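Posted January 11, 2019 by the Plasa docs desk
6 comments · 18 shares

4. Recording your first demo

I like to do this part in the simulator before going near the real arms — you can't break anything in there!

1. Open Plasa, load a room and put on both hand controllers.
2. Hold the two side buttons until the arms follow you.
3. Press Record, do the task once at an easy pace, then press Stop.
4. Repeat until you have six good takes.

Note: a take stops by itself after 300 seconds.

Caution: let go of the side buttons before you set a controller down, or the arm goes with it.

Picking what to grab first matters more than I expected when I started. I go for whatever is nearest a gripper and leave the long reaches for later takes. With the room below I'd start with the left arm and the thin green tool near the silver gripper, then try the toy airplane farther over on the table. Keep the right arm still while you do it.

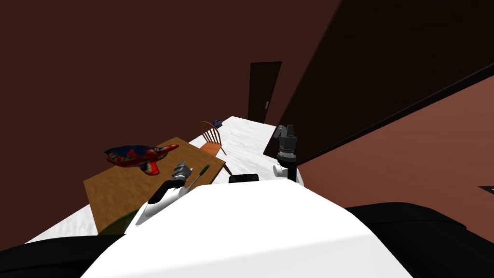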